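Table Tops, Desk Tops and One Very Pale Plank – The Gallery

Hello and welcome to the gallery page! Some of you have been asking for this since August, when I first mentioned that I was going to replace every tired flat surface in the house, and it has taken me until now to put it all in one place. I'm not a carpenter. I own a sander, a good pair of knee pads and way too many foam brushes, and everything I know I picked up by doing it wrong in the garage first.

The short version of the project goes like this. We had a kitchen table with a glossy orange finish that I'd disliked for years, a desk made out of an old door, and a hallway shelf that sagged. I wanted all three to be light. Not painted white, I've done painted white and it chips if you so much as look at it, just light wood with a finish you can't really see. I bought the boards from Wuisan, the lumber place out past the fairgrounds (go early, the good ones are gone by ten), and the finish was a matte water-based one from Vondero. I set myself a budget of 400 dollars for the lot and went over it, mostly on sandpaper.

I get asked about grain more than anything else, so a bit on that before you scroll. When you're standing in the lumber yard every pale board looks pretty much the same. Then you get it home and sand it, and suddenly one has straight lines like notebook paper and the next one has swoops and hills all over it. I go for the swoopy ones every time. My trick, if it is one, is to wipe the board with a damp rag right there in the aisle – the grain comes up for a few seconds and you can see what you're buying. Bring your own rag. They do not love it when you use theirs.

Okay, on to the wood!

Long wavy grain on a light top, running down on a diagonal, with the darker tan ridges up toward the right. I could look at those ridges all day. The middle is where the light lands and the grain goes almost silvery.

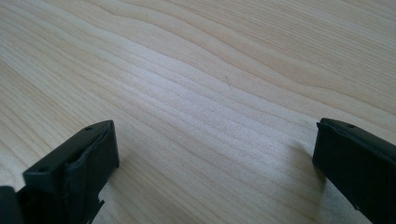 Marybelle_oak wrote in to say that she tried a water-based finish on pale wood and it came out blotchy and rough, like a cat's tongue, and she wanted to know whether she should strip the whole thing and go back to oil. Please don't strip it yet! Rough after the first coat is normal with anything water-based, the fibers stand up when they get wet. Let it dry overnight, knock it back very gently by hand, wipe off the dust and do a second thin coat. The blotches are a different problem and usually mean there was old glue or wax left in the wood. If they're still there after coat two, then yes, you have my sympathy, and it's back to bare wood for you.

She also asked about oil in general. I used the Cendetti oil on a cutting board last year and loved it, it smells nice and it's very forgiving, but it turned the board a good deal more yellow than I wanted for a table. On darker wood I'd use it again tomorrow.

A few notes on how I finish the light tops, because I keep typing this out in emails and I may as well have it here.

Sanding. I start at 98, I mean that's what I have scribbled on the garage wall and I have no idea what I meant by it, so ignore the wall and start at whatever coarse paper takes your old finish off without gouging. Then go medium, then finish up at 200 or close to it (the packs never say quite what you want). Always go with the grain on the last pass. On a wavy board you can't follow every curve, so pick the main direction and stick to it. Vacuum between papers.

First coat. Thin. Thinner than that. Stir the can slowly and don't shake it or you'll be chasing bubbles across the whole top. I work from the far edge toward me and I don't go back over anything once it starts to drag.

Between coats. This is where the fine stuff comes in, a 400 paper, folded and used by hand with hardly any pressure. You just want it to feel smooth when you run your palm across. I've seen people online going up to 1000 and I tried that on the hallway shelf. It felt like glass, and then the next coat didn't want to stick to it, so I had to scuff it all up again. Lesson learned, one Saturday lost.

Last coat. Same as the first, then leave it alone. I mean really leave it alone. I put a bowl on the kitchen top too soon and there's a faint ring that I know about and now you do too.

Daily care. A soft cloth, warm water, a drop of dish soap. Dry it after. I had a spray called Duver under the sink that says it's good for all wood, and it left a greasy film on the matte finish that took three washes to get off. Fine on the old orange table though, so maybe it just likes shiny things.

If you want to see pale grain properly, by the way, look at it from low down near a window in the late afternoon. Overhead bulbs flatten everything. I moved the desk to the other wall for this reason alone and had to buy a longer extension cord.

The desk top is next on my list for this page, plus the shelf once I've fixed the bracket. Comments are open below, and if you've got a wavy board of your own I'd love to hear what you put on it. Especially if it's a soap finish! I've read so much about those and haven't been brave enough.

Page last updated Thursday, April 16, 2026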